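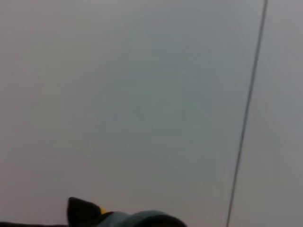
周五晚上九点多,本来只想把抹布收一收就去睡,结果弄到快一点。先记下来,不然下次又忘了自己是怎么叠的。

事情从那个抽屉开始。灶台左手边第二个,拉不开了。不是坏,是塞太满,里面有一条毛巾翘起来顶住了上沿。我拿一把长尺子伸进去压,压了半天,压下去一条又弹起来一条。最后把下面那个抽屉整个卸了,从底下往上掏。掏出来一堆,全扔桌上。

先说成分。厨房用的布,我家大概分这么几拨:擦碗的棉布,Jeanie Mackay前年寄来的,格子的,洗到现在已经薄得透光,但是吸水最好,舍不得扔。然后是超细纤维的,买得最多,颜色乱七八糟。再就是那种双面的厚毛巾,一面绿一面黄,包黑边,原本是买来擦车的,后来车卖了,毛巾留下来了。还有一些说不清来历的,旧T恤剪的,酒店拖鞋袋拆的,一条婴儿围嘴(我家没有婴儿)。

桌子先擦了一遍。白桌面,什么都看得见,一根线头都看得见。以前嫌它难伺候,现在觉得理东西就得用白的,布往上一摊,哪儿有油渍,哪儿脱线,一目了然。旧的那张深色木桌,我在上面叠了三年毛巾,从来没发现有一半是脏的。

分类标准定了三次。第一次按颜色,好看,没用。第二次按大小,叠起来整齐,可是擦灶台的和擦杯子的混在一起,想想就恶心。第三次按去处:碰嘴的、碰台面的、碰地的。就这三堆,再没别的。犹豫超过五秒的一律往下降一级。婴儿围嘴降到碰地的。

超细纤维我在网上查了一晚上怎么洗。说法太多了。我自己的经验是别放柔顺剂,放过一次,出来滑溜溜的,水在上面滚来滚去就是不进去,后来连着清水洗了好几遍才缓过来。也别和棉的一起洗,棉的掉毛,全粘在上面,择都择不干净。温度我一般用四十度,太油的先拿洗洁精搓一下再进机器。不要烘高温。晾就行,干得快。
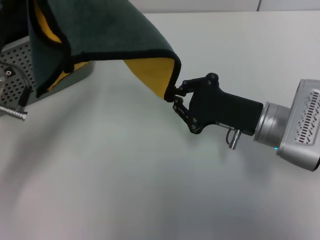 双面的要单独讲,因为它叠起来最烦。厚,两面又不一样,绿的那面毛长一点,黄的那面我一直用来收尾。叠三折会弹开,叠四折太鼓,塞进抽屉就是害我拉不开的元凶。试下来最好的是卷。先拎一个角抖一抖,让它自己垂直了,放平,对折一次,绿面朝外,从短边卷过去,卷的时候手要紧,卷完黑边正好落在外面一圈,竖着插进盒子。要用哪条抽哪条,旁边的不会倒。

为什么绿面朝外,没什么讲究,绿的不显脏。

盒子是Zostura的,淘汰下来的鞋柜内盒,长宽刚刚好,高度矮了一点,卷起来的毛巾会冒出一截。我量过抽屉内深560毫米,前后放两个盒子,中间还剩一条缝,那条缝现在放垃圾袋卷。很得意。拍给Ánh Vi看,她回了我一个“哦”。

接着说扔。我扔东西有个毛病,扔到垃圾桶边上又捡回来。这次学乖了,旁边放一个大纸袋,不叫垃圾,叫“阳台”。凡是不舍得的都进阳台袋,擦窗、擦自行车、垫花盆,用一次就走。旧T恤那些全进去了。酒店拖鞋袋也进去了。格子布里挑了最破的两条,拿在手里看了很久,最后还是没进去,放回碰嘴的那一堆。对不起,下次。

Senyo Dankwa以前教过我一招,剪角。擦碗的不剪,擦台面的剪一个角,擦地的剪两个角,洗完混在一起也不怕,一摸就知道。我照做了,剪完发现一个问题,超细纤维剪了会散边,有包边的更不能剪,剪开了里面的线一拉一长条。所以有包边的改成缝线,红线缝一针就行。我缝了六条以后不想缝了,剩下的等周末再缝。也可能不缝。

抽屉本身也擦了。底板粘了一层不知道什么时候漏的蜂蜜,上面嵌着芝麻。热水敷了十分钟,拿塑料刮板铲的,别用金属的,会花。铲完又擦了两便,晾着,等它干透再铺垫纸。垫纸我用的是以前剩的厨房防滑垫,剪小了一厘米,两边能看见底板,算了,反正盖住了。

滑轨顺便上了一点油。右边那根一直有声音,吱的一声,晚上特别响。上完油不响了,换左边响。

洗衣机在转的时候我去把水槽下面也看了一眼,这是个错误。水槽下面是另一个世界。海绵,没拆封的海绵,拆了封没用过的海绵,三瓶都只剩一个底的洗洁精。我把三瓶倒成一瓶,倒扣着放,等它自己往下流,流了快半小时。海绵按新旧排了个队。有一包百洁布是搬家那年买的,包装上的字都掉色了,拆开来一捏,碎。直接扔,没进阳台袋,我也是有底线的。

柜门后面本来粘了两个挂钩挂橡胶手套,掉了一个,手套就一直搭在水管上,一股味。换成了夹子,夹手套口,倒着挂,里面能通风。这个建议大家都试试,我早该弄的,成本就一个晾袜子的夹子。

中间还歇了一会儿,煮了碗面。煮面的时候要擦手,所有的毛巾不是在洗就是在桌上分好了堆不想动,最后用厨房纸擦的。

有人之前在评论里问过我到底要留多少条。我没数过,也不想数。我的办法是看洗衣的间隔:我家三四天洗一次布,那碰嘴的够换四天就行,台面的翻一倍,地上的无所谓。多出来的叠好放储物间最上层,过两个月没去拿,就是真的多了。Sérgio Correia说他家只有五条,天天手洗,晚上挂龙头上,第二天早上就干。佩服。我做不到,我连杯子都是攒着洗的。

还有气味的问题。抹布馊了光洗是洗不掉的,泡一下过碳酸钠,热水化开,半小时,水会变成一种很难形容的颜色,倒掉,再正常洗。深色的少泡一会儿,我那条绿的泡过一次,好像淡了一点点,也可能是我心里作用。泡完一定要马上晾,堆在盆里过夜等于白泡,别问我怎么知道的。

晾的时候也有讲究,夹一个角比对折搭着干得快,对折的地方总是潮的。厚的那种尤其,搭一晚上中间还能拧出水来。夹角,让它斜着垂下去,水都走到最下面那个尖上,过一会儿去捏一把。缺点是干了以后那个角会被夹出一个印,叠的时候抻一下。

弄完十二点四十。抽屉推进去,拉出来,又推进去,来回了好几次,手感真好。碰嘴的在最前面,台面的在后面,碰地的挪到水槽下边去了,跟海绵作邻居。桌子又擦了一遍,用的是刚叠好的第一条,于是又得洗。

没弄完的:剩下的红线;储物间那个袋子还没贴标签;烤箱手套不知道该算哪一类,现在压在面粉罐上面。格子布想再找几条一样的,Jeanie说那家店已经关了,谁知道有类似的麻烦留个言,要棉的,要薄,不要印花,尺寸大一点的优先。

下次写冰箱门上那一排酱。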